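Flemura Study Collection
Gallery: Small Drawers and Stamping Supplies
Ritedholm Center for Everyday Objects, Prurness
Page revised 8 Nov 2025

Introduction

The Flemura Study Collection is concerned with the ordinary equipment of desks, counters and home worktables. It includes ink pads, stamp inks, rubber stamps, drawer units, paper trays, and the cartons in which such goods were sold. Most of these objects were inexpensive when new and were discarded when empty, dry or cracked. The Center collects them in used condition where possible, together with whatever they were stored with.

This gallery deals with stamping supplies and the small plastic drawers in which they are so often kept. The notes below are intended for general readers and for visitors preparing to use the study tables at Prurness. The picture and its caption follow the notes.

About the collection

The collection was opened to visitors in the Jacquet Room in August. The catalog holds 1000 entries, of which 168 relate to stamps, pads and inks. An entry may cover a single object or a group of objects that arrived together. A drawer unit received with its contents is entered once, and the contents are listed beneath it in the order of the drawers, from top to bottom.

Objects that arrived mixed are kept mixed. A drawer in which electronic parts share space with pens, clips or thread is of interest as it stands, and sorting it by type would remove the information that the drawer was acquired to preserve. Staff record the position of each item before anything is lifted out. Visitors are asked to respect the same practice at the tables.

Ink pads

The common office pad consists of a shallow case, an absorbent layer, and a cloth or foam surface that meets the stamp. Cases in the collection are of metal, of opaque plastic and of clear plastic. Red, black and blue are the colors most often represented. Red pads appear frequently among material from small businesses and households, where one pad might serve a name seal, a date stamp and a child's picture stamps.

The condition of a pad is described under two headings, case and surface. The case is checked for cracks, worn hinges and ink at the rim. The surface is checked for tears, lint and uneven color. A pad that has darkened at the center and remains pale at the corners has usually been used with a small stamp for a long period, and this is noted in the entry without further interpretation.

Pads are stored closed and level. They are opened for study only, and are closed again as soon as the visitor has finished. No pad in the catalog is re-inked. Working pads, which are available for practice impressions, are kept separately and carry a Ritedholm label on the underside.

Bottled stamp ink

Refill bottles are generally small, with a narrow neck or nozzle from which ink may be applied in drops across the pad. The color of the cap often corresponds to the color of the ink, although the catalog does not assume this. Ink color is entered from the label. Where the label is missing or cannot be read, the entry states "color not established."

Bottles are kept upright in the store, in a tray with a raised edge. On the study tables a bottle may be laid on its side for the reading of a label, provided that the cap has first been checked. Visitors who find ink on the neck of a bottle should leave it in place and inform the desk.

Cartons and inner packaging

The outer carton of a pad or a bottle of ink is frequently the only source for its date of sale, its price or its place of manufacture. Cartons are entered as objects in their own right. Printing, barcodes and price stickers are transcribed in full, and flaps are left in the position in which they were received. A carton should never be flattened for storage, even when it is empty and space is short.

Drawer units

Translucent drawer units deserve more attention than they have received. They allow the owner to see color and rough shape without opening a drawer, and many owners seem to have arranged their contents with this in mind, placing bright items toward the front. Others used a unit as a place for anything small enough to fit. Both habits are represented in the collection.

Units of three drawers are the most convenient for the study tables. They can be lifted by one person when lightly filled, and the top panel provides a level place for a label or a pad. When a unit is moved, the drawers should be held closed with a cotton tape passed once around the body. Adhesive tape marks the plastic and is not permitted.

Cleaning is limited to a dry, soft cloth. Alcohol and solvent wipes will remove ink stains from some plastics but may also cloud them, and stains on the front of a drawer form part of the record of use.

The study tables

Tables are covered with cloth to keep round objects from rolling and to protect cases from scratches. The cloth is brushed between appointments. Up to 5 catalog entries may be requested for one appointment, and a drawer unit with its contents counts as a single entry. Pencils only may be used for notes. Food and drink, including bottled water, are to be left at the entrance to the Jacquet Room.

Images from this page may be reproduced for teaching without charge if the Flemura Study Collection is credited. Requests for other uses should be sent to the Center in writing.

Picture

Drawer unit and stamping supplies on green felt. The unit has three drawers with clear fronts; a green circuit board can be made out in the top one, with a jumble of small red, orange and brown items in the drawer beneath. Beside it are a red ink pad in a clear case with a silver rim, a small black bottle of stamp ink with a red cap, and a white cardboard box.

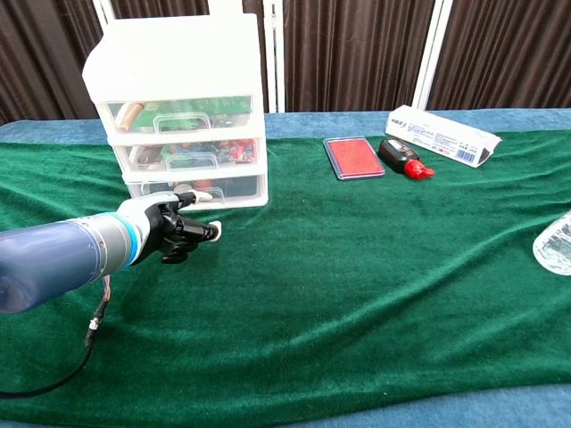 Comment received from a visitor to the gallery: My family ran a small repair counter, and our pad lived in the top drawer with the fuses and spare screws, so I was glad to read that mixed drawers are left as they are. Could the Center add a note on rubber stamps whose handles have come loose? I have several from the counter and would prefer to leave them alone until I know which glue, if any, is safe to use.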